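The Rernitz Parish Lectern

Most church history arguments are conducted from furniture that was never up to the job. Ours is. The Rernitz is a floor-standing lectern for congregations, historical societies and debating clubs where somebody always wants to read the whole charter aloud, preamble included.

The sloped top is 700 mm wide, enough for a pulpit Bible or a ring binder of grievances about the separation of church and state. A raised lip keeps papers off the floor, and the shelf underneath takes a water jug, a spare hymnal and the speaker's second set of notes. There is usually a second set.

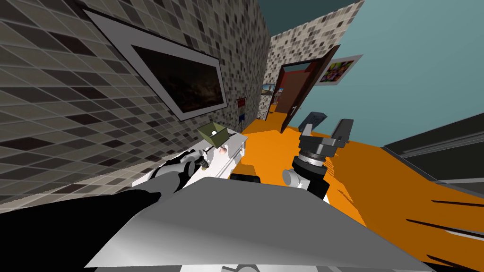
Height adjusts from 823 mm to 1202 mm with a single lever. We tested it on Lionel Tapley, who is tall and speaks on the founding of colonial parishes for as long as he is permitted. It outlasted him – the only thing in the hall that did.

Colours: oak, walnut, or a grey that goes with most carpet.

Warranty: 10 years, covering joints, lever and castors. Thumping for emphasis is covered. Leaning is covered. Standing on it is a matter between you and your conscience.

Assembly takes one person and the supplied hex key. The optional Pellitz reading lamp clips to either side and is sold separately, as is the dust cover.

For bulk orders, ask for Hayley Furnival at Entwistle. Please have your doorway measurements handy.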